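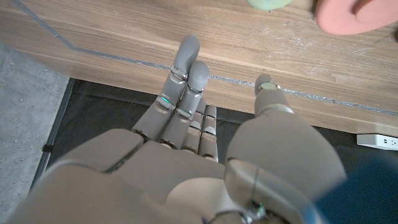 NOTA DE PRENSA

Gremton abre su taller al público y nadie sale con un robot debajo del brazo

La empresa enseña en Nestinau el trabajo diario con Cele, su robot humanoide, en una jornada de puertas abiertas con más café que discursos

Nestinau, febrero. Gremton abrirá este mes las puertas de su taller de robótica a vecinos, centros educativos y empresas de la comarca. La jornada empezará a las 10 de la mañana y durará hasta que se vacíe la sala o se acabe el café, lo que ocurra primero. El año pasado ganó el café.

La protagonista será Cele, una plataforma humanoide con manos de varios dedos que el equipo entrena en tareas de mesa: acercarse, coger, soltar, volver a empezar. Quien espere volteretas hará bien en moderar sus expectativas. El ejercicio principal de la mañana consiste en llevar la mano hasta el canto de una mesa de madera y colocarla bien, asunto que cualquier niño de tres años resuelve mientras piensa en otra cosa y al que Gremton ha dedicado casi 495 horas de ensayos.

«La gente nos pregunta cuándo planchará camisas», explica Rainer Fuchs, responsable de demostraciones de Gremton. «Yo les pido que miren primero cómo llega al borde de la mesa. A los cinco minutos hay quien contiene la respiración, y alguno hasta aplaude. De las camisas ya hablaremos».

La demostración se hará en la mesa de trabajo habitual, con sus arañazos y la regleta de enchufes bajo el tablero. La dirección estudió alquilar un escenario con focos y desechó la idea al ver el presupuesto. El público podrá seguir los ejercicios de cerca, en grupos de 12 personas como máximo, y preguntar lo que quiera a los técnicos, que han prometido contestar sin diapositivas.

La mano que se verá en funcionamiento tiene segmentos de color gris claro, articulaciones metálicas y pequeñas luces en los dedos. Las luces gustan mucho a las visitas escolares. A los ingenieros también, aunque lo admiten con menos facilidad.

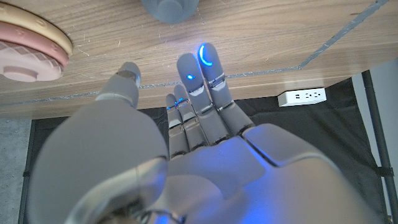 Programa de la jornada

10:00. Recepción y café.
10:30. Bienvenida de Rainer Fuchs, con el compromiso firmado de no pasar de 3 minutos.
10:45. Primera demostración de Cele: aproximación al canto de la mesa.
11:30. Segunda demostración, idéntica a la primera, para quienes parpadearon.
12:15. Charla de Stisico, proveedor del software de control, sobre errores frecuentes. Se ha reservado tiempo de sobra.
13:00. Turno abierto de preguntas.

Cómo asistir

La entrada es gratuita, previa inscripción en la recepción del taller. Los menores deberán ir acompañados de un adulto dispuesto a escuchar la palabra «calibración» varias veces. Se ruega no estrechar la mano al robot sin permiso del técnico de turno.

Sobre Gremton

Gremton desarrolla y prueba sistemas de manipulación robótica en Nestinau. Cuenta con una plantilla de 12 personas y una cafetera en garantía.

Contacto para medios: Rainer Fuchs, departamento de demostraciones, Gremton. Las entrevistas pueden concertarse para la misma mañana, a partir de las 13:30.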